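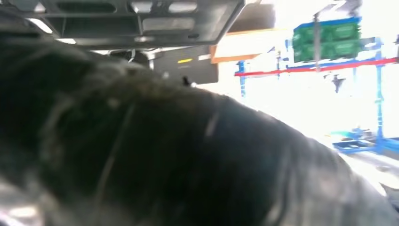

Dark cloth, heaped, as left on the bench before folding. Small black tab near the crest.

March, 14:20
Textile bench, Godura room

Dark lot out of the Niltach delivery. Colour reads black to charcoal under the bench light, going brownish-grey along the top ridge of the heap. Surface slightly fuzzy. Logged as "charcoal" to match the sheet, although the Flelletti swatch card has nothing between its black and its mid grey. Colour name to be settled before labels are printed.

There is a pale curved line running diagonally across the left-centre of the heap. Could be a loose thread, could be the seam of a fold. Entered as "line, unresolved" until the piece is flat. If it is a thread, do not pull it. Snip at the surface and note the length.

Folding procedure, unchanged from last entry except step 4:

1. Find one corner and lift clear of the heap.
2. Walk the edge along to the next corner. Do not drag the cloth across the board edge.
3. Lay flat, smooth from the centre outward.
4. Fold in thirds lengthwise, then in half. Was quarters. Quarters left a hard crease down the middle and the stack leaned.
5. Rest 5 minutes under the flat weight (200 g) before measuring height.

Stack height limit is still 45 mm per piece. Grey pieces from the previous lot came in under that without trouble. Fuzzier cloth traps more air, so I expect the dark lot to run high on the first reading and settle after the weight – record both.

Lint: bench to be wiped between dark and light pieces. The light lot from Piątek picked up dark fibres last time and 79 had to be rolled again by hand, a whole afternoon. Lint roller refills are in the second drawer, behind the tape. Two left. Reorder.

Lighting on the right side of the bench is too strong for checking colour. The lighter grey end of the heap washes out completely towards the lower corner and I would not trust a shade call made there. Either turn the lamp down or do the colour check at the left end. Tried a sheet of tracing paper over the lamp in the last session, some improvement, fell off twice. Proper diffuser wanted.

To do:
– heights, before and after weight
– resolve the pale line
– ask Niltach if the shade name on their sheet is theirs or the mill's
– lamp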